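Speaker notes: Other People's Closets
Mandale meetup, evening session
Kerubo Mrema

(Wait for Dinesh to dim the lights. Don't start with the thank-yous, I always forget someone and then feel bad all night.)

Opening

Hi everybody! I'm Kerubo, I run collection for the tidy-up work at Idside, so my job is getting people to pick things up and put them down again, a lot, while we record it. I used to think this was the boring half of robot learning. I've changed my mind, and if I do this right a couple of you will too.

Quick show of hands: who has trained a policy on data they did not collect themselves? (Should be nearly everyone.) Keep your hand up if you ever asked what the room looked like. (Pause. Let it be a little awkward.)

Where we started

We began in January with one table in our own office. Gray mat, good lamp, wooden blocks, one tray. Nelu Ciobanu set it up and it was beautiful, I mean that, you could have eaten off it. We recorded 800 episodes on that table and the model was great at that table. Then Nelu took it home to his kitchen and it reached for a shadow. Twice!

(Tell the kettle story here only if we're running early.)

So the rule now is that we go to where the stuff lives. Bedrooms, hallways, the corner where the shopping bags pile up. Celeste Tavares does the visits with me, and the first thing she says at the door is please don't clean up for us. People still clean up for us. We've started asking if we can put things back.

What we ask for in a session

Two hand-held grippers, one in each hand, one container, a mix of things. We don't hand out a script any more. The old script said "pick up the object at the left and place it in the container," and you could hear people turning into machines while they did it. Slow, careful, same path every time. Now we say put the toys away the way you'd do it if someone was coming over, and the motions got faster and messier and a whole lot more useful.

Things I'd tell my January self:

Keep the fumbles. If you drop it and grab it again, that's a recovery, and you will want recoveries badly later on. We were deleting them. I still wince.

Change the order. People love going hard things last, so the full box always had the soft toy on top.

Stop after 14 minutes and have some water. Wrists get tired before people notice, and you can see it in the grip.

Label the same day. Nafula Lema does ours and she'll tell you that "pink thing, squishy" means nothing to anyone after a weekend.

On grips and soft stuff

(Slow down, this is the part people ask about afterward.)

Balls are nice. A ball is a ball from every side, you close on it and either you've got it or it shoots across the floor. Cloth is where it gets interesting. There's no one right place to grab it, so ten people will grab it ten ways, and for a while I kept trying to make them agree. Please don't do that. Let them disagree, just make sure you've recorded enough of each way that the model isn't averaging between two corners and pinching air in the middle. We had weeks of air pinching. Dinesh made a compilation with music, ask him.

Packets are somewhere between. Soft, but with a front and a back, and printing that catches the eye of whoever is labeling.

Privacy, quickly

We're in people's homes, so we go through every recording with them before we leave, and anything they don't want kept is gone before we put our shoes on. Say this clearly even if time is short. Alen's team asked about it last time and I mumbled.

Last bit, then questions

(Leave the final slide up during questions. Someone will ask about clutter, so point at it.)

Clutter is the thing I'd fight for if I could only keep one habit from all this. When a fingertip has to come down past one thing to get at another, you learn something a clean tray can't teach you. Look at the flowery pink cloth lying over most of that round crimson thing, with the plush right up against it: which do you go for first, and do you move the cloth or grab through it? I don't have a favorite answer, and I'd love to hear yours. Shout them out, Celeste has the microphone.

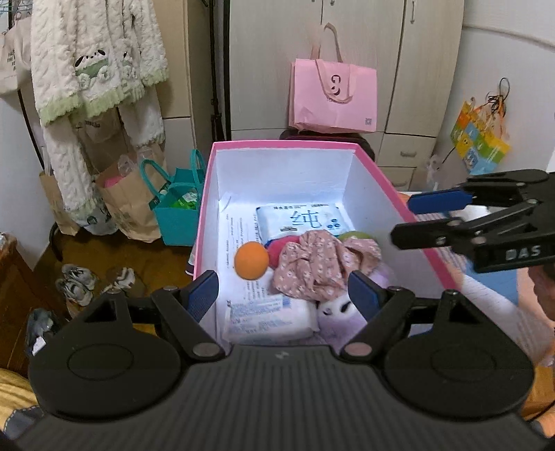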